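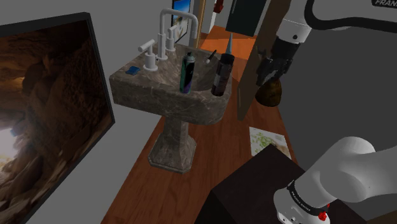
Brelach is a small school for people who want to learn interior work in the evenings, after their ordinary job. We teach painting of walls, simple tiling, the fitting of bathrooms and the reading of plans, and we do it slowly, because most of our students have been standing or sitting somewhere else since the morning. A good part of our teaching is about small rooms, where every choice is very visible. Put a marble pedestal sink with a tall white tap against light grey walls, hang one big picture of a cave in a thick black frame, and already the students have many things to argue about: is the picture too heavy for the room, should the tap be lower, what colour must the floor have? We like these arguments. They often continue in the corridor until the lights go out.

How we began

The school was started by Hanan Nimri, who came to this town to work as a tiler and had no plan to teach anybody. She was repairing a bathroom for a family, and the daughter of the family asked if she could stay and watch. Then the daughter asked if she could hold the trowel. After some weeks there were four people learning on Saturdays in a garage that belonged to a cousin, and the neighbours had begun to complain about the tile cutter.

The first real course opened in January, in two rooms above the Michalski paint shop. It was a cold winter and the heating was weak, so the plaster dried badly and the tea was finished quickly. Eleven people came to the first evening and nine of them stayed until spring. Two of those nine are teachers with us today.

Where we are now

We moved from Michalski to the old Gitgate building when the classes became too big for the stairs. Gitgate was formerly a wholesaler of kitchen goods, and the loading door at the back is still the best thing about it, as sand and cement can go directly to the ground floor. We have 310 square metres. The large hall is divided into practice bays, each with two walls and a corner, and the corner is important: a straight wall forgives a beginner much more than a corner does.

Upstairs there is a quiet room for drawing and for lessons on the computer, a small library, and a kitchen where you may warm your dinner. Please write your name on your box. The fridge is emptied at the end of every month.

The building has a lift for goods and people. The toilets on the ground floor are wide enough for a wheelchair, and two of the practice bays have a work table that goes up and down.

How we teach

A class has at most twelve students and always two teachers. One of them shows the work and the other walks between the bays. We found this order by mistake, when one teacher had lost his voice and asked a colleague to speak for him, and we have kept it.

Every student builds the same wall at the beginning of the course and takes it down again before the second month. Some people are sad about this. The second wall is their own project and it stays until the open evening, when families and friends can visit. Last time one student had tiled the whole bay in fish scale pattern, in a green that the teachers had advised against, and it was the most photographed corner in the building.

We do not give marks. At the end you receive a paper which says what you have done and how many hours you have done it, signed by both teachers. It is not a state qualification and we say this clearly to everyone who registers. If you want to continue to a recognised trade certificate, we can explain which steps come next and help you with the letters – several students have taken this way already.

The language of the classes is English, but it is simple English. For many of us it is the second or third language, the teachers included. On the wall of the big hall there is a list of tools with their names in nine languages. If yours is missing, please add it.

Courses and prices

The foundation course takes one winter, two evenings in the week, from half past six to nine. The price is 879 euros with all material, and you can pay it in parts. The short course on bathrooms is 500 euros and it is open to those who finished the foundation course, or who can show us some work they did at home. Photos on your telephone are enough for this.

Each year we keep three free places in the foundation course for people who are without work. Ask for the form at the desk or by post. You do not have to explain your whole life in it, half a page is sufficient.

Since the beginning more than 2000 people have taken a course with us. Many only wanted to repair their own kitchen and we never heard from them again, except for a card sometimes.

The tool library

Together with the Brolis housing association we lend tools to anybody who lives in the neighbourhood, also if they never studied here. You can borrow a tile cutter, a mixer, a long level, ladders and dust sheets for up to one week. Bring them back clean. Buckets with dry cement inside will be given back to you as a present.

Visit us

The door is open on course evenings from six o'clock, and you are welcome to look around before you decide. Come by the yard at the back, not by the street entrance – the bell there has not worked for a long time. Wear shoes that may become dusty, and ask for Hanan. She is usually at the mixing place near the loading door.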